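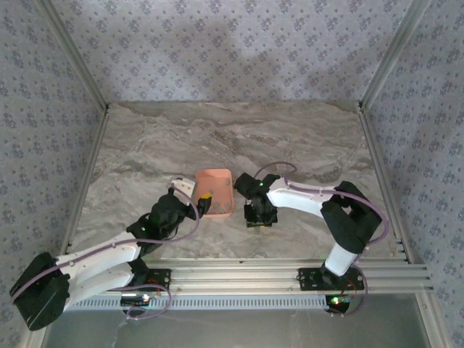
How early should a small guesthouse send out its arrival letter?
Send it 5 days before the guest is due. That leaves them time to write back with a question about the train or the stairs, and it is close enough to the stay that they won't lose it under everything else in their inbox.

Search these notes Go

Running a Small Guesthouse
Handout for Unit 3: Before the Guest Arrives

Welcome back, everyone, and thank you for the lively talk last time about deposits (I have read all your worksheets and will hand them back at the break). We move on now to the stretch between the booking and the doorbell, which is the part of the trade I love best and the part most new owners leave to chance. A guest who has paid and then hears nothing starts to wonder. They check the address again, they look up the parking, they ask their sister whether the place was any good. You can settle all of that with one friendly letter.

The arrival letter

Keep it to a single page. I have seen letters that ran on for four, with the history of the house and a poem, and I'm sorry to say that I once wrote one of them! Put these near the top:

- the address, written the way a taxi driver would want it
- the hours when someone is at home to open the door
- where to put the car, and what it costs
- one phone number that really gets answered

After that you can be as chatty as you like. Mention the bakery, mention the river path, tell them the bells ring at seven in the morning. People forgive bells when they have been told about bells.

Asking for an arrival time

Guests hate to be pinned down, and who can blame them, so give them a window to choose from. "Between three and five, or between five and eight?" gets a reply far more often than "What time will you be arriving?" If they choose the later window, ask whether they'd like to know about supper, as many kitchens in small towns stop serving earlier than a city visitor expects.

Case for discussion: the house at Stoltham

We will use the Maksymiv guesthouse in Stoltham all through this unit. It has six rooms on three floors, no elevator, and a front door on a lane too narrow to stop in. In its first season the owners sent no letter at all. They kept a notebook by the phone, and in May they went back through it and found 80 calls from guests on their day of arrival. Most were from people sitting in their cars at the wrong end of the lane. The next season they sent a letter with a small hand-drawn map, and in the same month the notebook showed 24 calls.

Please read the case before we meet and come with some thoughts on what those remaining callers might have wanted. I have my own guess, and it has to do with luggage, but I'd rather hear yours first.

Stairs, beds and breakfast

If your house has stairs, say how many flights, and say it before the guest has to ask. The same goes for a low beam, a shared landing or a dog. With beds, never promise twins unless you have checked the room chart that very minute. With breakfast, ask about food allergies in the letter and then ask again at the door, and write the answer on the kitchen sheet both times. A guest who told you once in an email will believe, quite fairly, that the cook knows.

Keeping track of it

Some of you asked about software. A booking program such as Wilik or Umedell will send the letter for you on the day you choose, and that is a fine thing in a busy week. Do read what it sends, though. Book a pretend stay under your own name and see what lands in your inbox. A paper calendar and a pencil will also do the job perfectly well for a house with only a few rooms.

For next time

Write an arrival letter for your own house, or for the Stoltham house if you don't have one yet. One page, please, and read it aloud to somebody who has never been there. Bring a clean copy for swapping.

Bohdan Yurchenko

Comments

Petra L.
I read mine to my neighbor and she asked which side of the church we were on. I'd left out the church completely. Rewriting tonight.

innkeeper_to_be
Does the letter still make sense for people who book the same morning? We get a lot of those in summer.

Bohdan Yurchenko
Good question! Send it anyway, straight after the booking, and cut it down to the address, the parking and the phone number.

Galen
My guess on the Stoltham callers is that they couldn't find the door once they'd parked. Will bring my map.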